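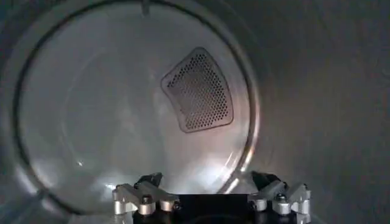 Changes to shared laundry arrangements at Sellstead Court

Residents of Sellstead Court and the Mayrhofer building are advised that revised arrangements for the shared laundries will take effect from the first Sunday in June. The changes follow the resident survey conducted over summer, to which 460 households were invited to respond. The Housing Office thanks all those who returned a form.

Hours of access

Both laundries will open at 6 am and close at 10 pm, seven days a week. The previous closing time of 11 pm at Mayrhofer has been brought forward in response to repeated concerns from ground-floor residents regarding noise. The final wash should be started no later than 8.30 pm so that drying can be completed before the doors lock. Access remains by building fob. Residents whose fobs do not operate the new lock at Sellstead Court should bring them to the office for recoding, for which there is no charge.

Bookings

The paper booking sheet will be withdrawn. Sessions may be reserved through the Pladavent resident portal up to 21 days in advance, or by telephone during office hours for those without internet access. A session lapses if it is not taken up within 15 minutes of the starting time, after which any resident may use the machines. Households may hold two forward bookings at once – families with a child under two may apply to hold a third.

Charges

The cost of a wash is unchanged. Drying will move from a flat fee to a timed charge, payable by fob credit. Credit held on existing fobs will carry over in full, and balances may be checked on the portal or at the office counter. Coins will not be accepted after the end of May.

Care of the machines

Lint screens are to be cleared before and after each drying cycle. Maintenance contractor Dastberg attended the two buildings 43 times in the past year, and repairs to the dryers came to $2,978. Blocked screens and items left in pockets accounted for most of this expense. Rubber-backed mats, doonas larger than queen size and any article that has been in contact with petrol, paint thinner or cooking oil must not be placed in the dryers under any circumstances.

Faults should be reported through the portal, quoting the number on the front of the machine. Please do not attempt to free a jammed door.

Unclaimed items

Clothing and linen left behind will be kept on the shelf beside the folding bench for one week and then moved to the office, where it will be held for a further month before being donated.

Outdoor drying

The clothes lines in the rear courtyard at Sellstead Court remain available without booking. Restringing of the two northern lines is scheduled for July, and a notice will be placed in the foyer once the dates are confirmed.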